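Skirkell broadfork, five tines: a season on heavy clay

I bought the Skirkell in October to replace a garden fork that had lost an argument with a buried root. We grow vegetables on a rented plot at Gresteck, mostly brassicas, leeks and squash, in permanent beds 25 metres long. The soil is clay over more clay. It sets hard in a dry spring and smears if you touch it too early, so I wanted something that would open it up without turning it over.

The Skirkell is a plain tool. It has a steel crossbar, five slightly curved tines and two ash handles that bolt into sockets. It came in two boxes and went together with one spanner, not supplied. The bolts needed tightening again after the first bed and have stayed put since.

You stand on the crossbar, rock your weight until the tines are in, step off and pull the handles back towards you. The soil lifts and cracks and then settles more or less where it was. On a bed that had been under compost all winter the tines went in to full depth with one step. On the old path at the end of the plot, which had been walked on for years, I got them halfway and gave up until it rained.
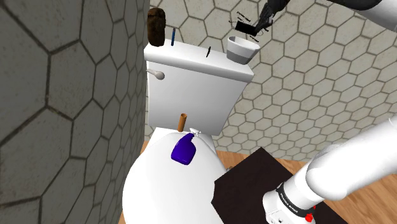 Weight is the main complaint. Mine is heavy enough that carrying it from the gate is a nuisance, and anyone lightly built will find the lift out of the ground hard on the shoulders. Begoña Sotomayor, who has the plot next to ours, tried it for a morning and went back to her three-tine Rolach. The Rolach is narrower and you make more passes with it, but she finished her bed before I finished mine.

I also borrowed an Andreadis for a week in spring to compare. Its handles are tubular steel and the tines are straighter, so it goes in a little more easily on dry ground. It doesn't lift as well. I had to pull the handles much lower to get the same cracking, and the steel was unpleasant on cold mornings. The welds looked tidy on both.

As for the crop, I can only say what happened here. I forked half the leek bed and left the other half alone apart from the usual compost. The forked half drained faster after heavy rain and the leeks came out with less of a struggle. I couldn't see any difference in size. Carrots were straighter than last year, though I also changed variety, so I wouldn't put that down to the tool.

Weeds are the other question people ask about. A broadfork doesn't deal with them. Docks and dandelions come out more easily once the ground is loose, but couch grass just carries on, and you will still need a hoe.

The ash handles want a coat of linseed oil once a year. One of mine has a small split near the socket which hasn't grown. Replacement handles are sold singly, and the tines can be straightened if you bend one on a stone.

For beds over a metre wide on heavy soil I would buy the Skirkell again. On a small plot, or on sandy ground, the Rolach would do the job and is easier to store.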